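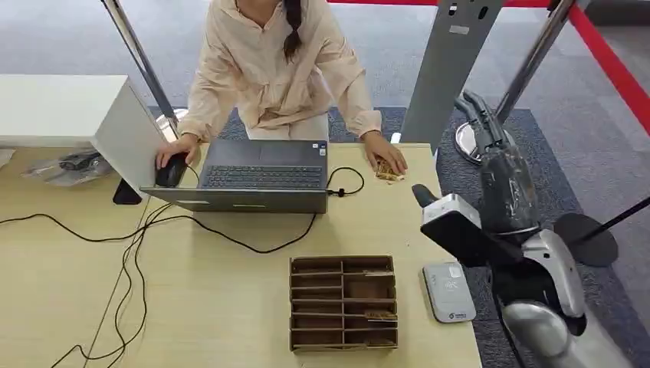

Work > Machines > Kids' Corner

2024-07-18 | By Barrett Szabo

Who Does the Boring Bit? Robots Go to Work

When I was nine I thought every robot had a square head and said "beep." Then I grew up and started writing about people's jobs, and I've met quite a few robots since. Not one has beeped at me (I'm still hoping!).

Last month I went to see a company called Plerard, in a town called Lidivwood. They pack up little parts for people who fix things at home: screws, springs, rubber rings, tiny plugs. If your toaster has ever lost a foot, somebody like Plerard probably mailed you the new one. They keep 2899 different parts, and I got lost on the second shelf.

What is automation, anyway?

It's a long word for letting a machine do a job that a person used to do by hand. You know lots of it already. A dishwasher is automation. So is the door at the grocery store that slides open when you walk up with your arms full.

A robot is a special kind of automation because it can move things around. Some robots only have a simple pincher on the end of the arm, like the tongs you use for spaghetti. Others have a hand with fingers, and those are my favorites. Fingers are very hard to build, though! Think about picking up one paper clip. You squeeze a bit, you feel if it's slipping, you squeeze a bit more, and all that time you're thinking about lunch. A robot has to have every piece of that worked out.

At Plerard the project to bring in robots is called Harnow. They started it in June, so it's very new, and plenty of things still go wrong.

The old way of doing it

Before Harnow, packers stood at long tables with trays that had lots of little compartments. One part in each compartment, all day long. A good packer could fill 100 trays in a shift, and by the end of it her neck hurt and her fingers were sore. I tried it myself and filled 2. One of them was wrong, and I had to tip it out and start over.

Now a robot fills some of the easy trays, the ones where all the parts are the same shape. The packers still do the mixed ones. Springs are the worst, they told me, they hook onto each other and the robot lifts up a whole clump like a bunch of grapes.

So where did the people go?

This was my big question, and I think it's a good one for you to ask too, any time a grown-up tells you how great a new machine is.

Some of the packers learned to work with the robots. A lot of that is done sitting at a table with a laptop. You check what the robot did, you fix the list of what it should do next, and you click through a lot of pages. The robot can be right there across the table from you, hand and all, with the computer's cables trailing everywhere and a tray waiting between you. It looks a bit like two people sharing a desk to do their homework.

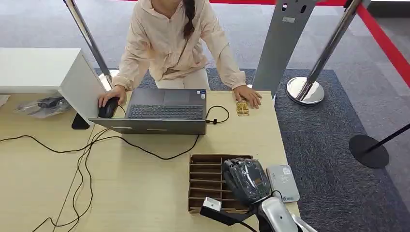

What got better, and what didn't

I asked everybody I met, and they didn't all agree, so I'll give you both sides.

Sore fingers? Much better. Everyone said so. Mistakes went down too, at least with the easy trays. In one week the robot packed 652 trays that had to be checked, and the checking is quicker than the packing was.

But sitting at a screen can make you stiff in a whole different way, and some people miss talking while they work. Packing was chatty. You could tell a long story with your hands busy! Reading a list on a laptop takes the part of your brain you need for stories. One packer tried the new job, didn't like it one bit, and went back to the mixed trays, and the company let her. I was glad about that.

People worry, too. If the robot learns springs, what happens to the spring packers? The bosses say they'll teach anyone who wants to learn. The packers asked for that in writing, which I thought was pretty smart.

Can a robot do a whole job?

Most jobs are really a big pile of small jobs. Think about your teacher. She reads stories, ties shoes, marks spelling, finds lost jackets and notices when you're sad. A machine might mark the spelling. I wouldn't send it to find the jackets.

Try this at home

Get an egg carton and a handful of dry beans. Put on a pair of thick winter gloves and drop one bean in each cup. Now ask a friend to close their eyes and do it while you tell them where to move. "Left a bit, down, stop, no, up!" You'll need to be very exact, and you'll probably both end up laughing. My nephew Samir got four beans in and then sat on the carton.

This site uses cookies to remember your settings. Ask a grown-up before you click Accept.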